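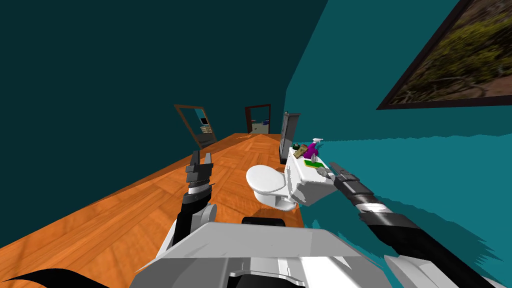
The bathroom level, with the right gripper beside the green sponge

Our robotics club has spent most of April in a simulated bathroom, and I've loved every minute of it. We meet upstairs at Zabala, eleven of us on a good evening, and the task for the Clatisari student round is tidying up. Two arms, one toilet, a few bits and bobs on top of the tank, and you score for each thing you put where it belongs.

I took the sponge. Ainhoa Villalobos bagged the spray bottle before I'd even sat down, which was sneaky, as it's tall and you can get your fingers round it from nearly any side! A sponge lies flat. Come in too low and you hit the tank, too high and you close on nothing at all. My first script had 174 lines and most of them were me correcting the wrist.
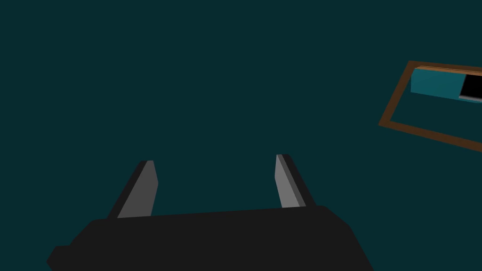
What helped in the end was slowing right down and checking the view from the gripper as well as the one from the body. I'd been trusting the body view for everything (it leans, so my idea of "left" was pretty wonky) and Bonifacio Valcárcel got me to swap between the two every few steps. We left it running overnight on the Lemivent machine and came back to 1,271 attempts. Around 400 of them were good grabs, and I did a little dance by the kettle.

Next up is using both arms together, so one can steady while the other lifts. Ainhoa has already named our entry Zirnimance and won't tell us why. If you're at Zabala and fancy joining, come up at half past six, we've got a spare chair and plenty of biscuits.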